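Section 5: Setting up and playing with the shape board

A shape board is one of those toys that looks simple on the shelf and turns out to have hours in it. Please read this section through once before you start. It takes less than 10 minutes, and then the fun begins!

Setting up

1. Put the board on a flat, steady surface with the holes facing up. A table or a hard floor is best; carpet lets it rock.

2. Turn it so that the player can reach every hole without leaning over.

3. Tip the pieces out to one side and leave the top of the board clear.

4. Pick one piece to begin with. We like to start with a long one, as it is easy to hold.

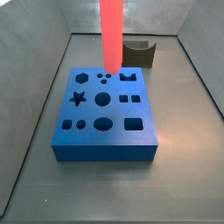
Matching a piece to its hole is all about the end of the piece, so look at that before anything else. Hold it upright and turn it until you can see the outline that has to go in. A long red bar with a square end wants a square hole, and on the blue board those are small and sit next to each other on the right of the middle row, past the big circle. It is a lovely moment when a child spots that for the first time. The star and the hexagon are usually found quickly. The small round holes in their tight little cluster take more patience.

Note: Squares are fussier than circles. A round piece can go in at any turn, but a square one has to line up with the sides of its hole.

Placing a piece

5. Hold the piece near the top, well clear of the end that goes in.

6. Bring it over the board and stop just above the surface.

7. Turn it slowly until the edges match, then lower it straight down.

8. If it catches, lift it, turn it a little and try again.

Caution: Do not hammer pieces in. A forced piece can chip the rim of the hole, and it is a nuisance to get out.

Caution: Long pieces stand up above the board. Keep faces back when leaning over it.

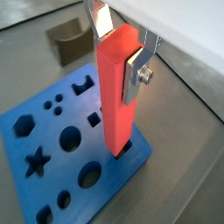

Gundulby, 2025-11-13

Additions to this section from Onyekachi Sani

Lots of you have asked for more games, so we have put in two of our favourites.

Beat the sand: set a 60 second timer and see how many pieces find a home. For younger players drop the timer altogether and just cheer.

Eyes shut: the player feels the end of a piece, names the shape, then finds its hole by touch. Grown-ups are often worse at this one, which children adore.

Putting away

9. Lift the pieces out one at a time and wipe them with a dry cloth.

10. Store the board flat, with nothing heavy on top.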